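December, late afternoon – white table, tableware and play food

Back at the white table with the crockery and the toy groceries, and I have to say it is a nice change from the shelving work we did for Zodcombe. I kept the big lavender plate toward the top again, as it makes such a good landmark, and let the small foods spread along the near side.
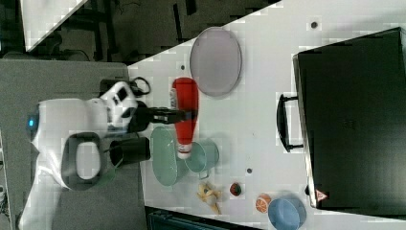 Ketchup above the green mug, banana and strawberry further down.

I do like the mug and plate together, though two pale greens so close are hard on tired eyes. The Gremthorpe list calls for 83 layouts before the break, and I would rather do them slowly and enjoy them than rush and end up with the same table over and over.

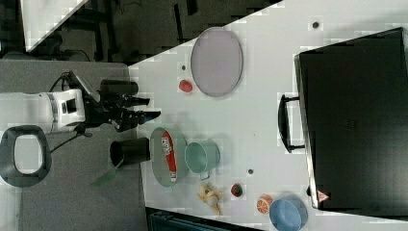 Lavender plate with the little red ball nearby; black cup at the edge of the white top.

The black cup is a dear old thing and very easy to find against all that white. The small red pieces are another matter – they roll if you so much as lean on the table, so please set them down last. I also want the mug on its side more often, and fruit close beside it.

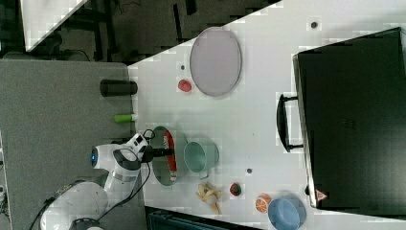
Plutach adds that the banana and the orange slice should trade places in the next 2 layouts, and asks whether the blue bowl could come further in from the edge. Yes to both, first thing in the morning.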